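Bogale Playhouse, Prukimville
Summer Walk-Through: House, Stage and Shop
Fri 10 July
Checked by: Soledad Lozano
With: Imad Zoubi (lights and rigging)
Marks used: OK / WATCH / FIX

Seats in house: 236
Items marked FIX this time: see the end of the sheet

HOUSE

Aisles clear, full width, both sides
OK. So much better than last October! The folding chairs have finally moved to the annex and you can walk straight down house left without turning sideways.

Aisle lights
FIX. Row K is out on the left side, and the one by the booth steps flickers when you shut the booth door. Imad thinks it's the connector and not the lamp. He wants to pull the strip up and look before we buy anything.

Carpet edges and step nosings
WATCH. The new nosings on the balcony steps look great and feel great underfoot. Third step from the top has a screw standing proud already. Run a hand along it next time you're up there and give it a turn if it has lifted again.

Seats secure to floor
OK, with one wobbler (F 11). It doesn't move enough to rope off. I sat in it for a good while and bounced, which Imad enjoyed.

Exit doors open from inside with one push
OK on all of them. The alley door used to need a shoulder and now it swings like a kitchen cabinet. Whoever planed the bottom of it, thank you, please come and do my back gate.

Exit signs lit, main power and battery
OK on main power. On battery, the lobby sign was still bright after 30 minutes. The one at stage right was noticeably dimmer than the rest by then. Marking it WATCH and I'd like a new battery in it before the fall show regardless.

STAGE

Deck boards, screws, trap
OK. Trap locks from both sides, the pin is on its chain, and the yellow edge paint is fresh. There's a soft spot downstage center about where everybody stands to sing. Not dangerous, but I'd love to see it from underneath with a flashlight.

Front curtain and track
OK! The Pesus track is a joy. One person can run it, it stops where you stop, and there is no more of that screech at the halfway point. Keep the hand line off the floor when it's tied off; it was in a puddle of rope again this morning.

Side legs and borders
WATCH. Second leg on stage left is brushing the side light when the air handler kicks on. Imad moved the light in 10 inches and it cleared, but please look at it with the air running, every time. Cloth moves more than you think it will.

Flame treatment on drapes
Black drapes: OK, tags sewn in, dates readable.
Borrowed drapes from Benirton: FIX. No tags on two of them. They may well be treated, and the folks over there are careful people, but "may well be" can't go in the binder. They stay folded in the crate until I've heard back.

Set and shop cloth (anything hung, swagged, stapled or thrown over furniture)
This is the part people skip, and it's my favorite part of the whole walk, so here come the long comments. Every piece of loose cloth that goes near a light or a heater gets looked at in daylight with your hands on it. Look for scorch marks, waxy patches, old glue, and pins. Feel along the hems. If it has been laundered since it was treated, treat it again and write that down.

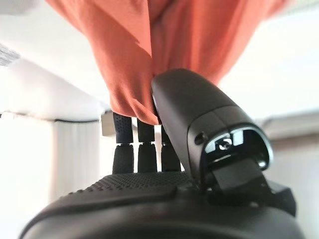
Orange cloth, matte, hanging in loose folds.

Folds are where trouble likes to hide, so open them out. Dust settles in them, and a dropped pin will sit in one all season long. Bright colors are a help, I think: on black velour you can miss a burn the size of a quarter.

Cloth storage
OK. The shelves are labeled, the labels are legible, and the muslin has its own bin at last. I was thrilled. Please keep the top shelf below the sprinkler line Imad chalked on the wall.

SHOP

Saw guards and push sticks
OK. Guard drops freely. Push stick is hanging on its hook, and there's a spare.

Paint and solvent cabinet
FIX. Door closes but doesn't latch. Three cans have no lids at all, only foil. Dried-up cans can go out with the next hazardous pickup. Nothing goes on top of the cabinet, including the very nice fern.

Oily rags
OK. Metal can, lid on, emptied.

Extension cords
WATCH. Most are beautiful, coiled and taped by length. The long brown one has been repaired with electrical tape in the middle. I've put it in the booth with a knot in it so it doesn't wander back.

Extinguishers: present, charged, inspected
OK. Needles in the green on every one. The shop extinguisher was behind the ladder, so we moved the ladder.

Ladders
OK, apart from the short wooden one, which has a cracked side rail. Imad has already cut it in half, so it can't be used by mistake. The halves are by the dumpster.

First aid kit
WATCH. Plenty of bandages, no gloves, one lonely cold pack. I'll restock on Monday.

FIX LIST
Row K aisle light and booth step light (Imad)
Benirton drapes, tags or treatment record (Soledad)
Paint cabinet latch, cans without lids (Soledad, help welcome)

COMMENTS ADDED AFTER

Imad: Pulled the strip at row K. Connector was green all the way through. Cleaned it, reseated it, it's on. The booth step one is a different problem and I need a part.

Soledad: Wonderful. Leaving it as FIX until both are lit. Also, Benirton called, and they're looking for the paperwork.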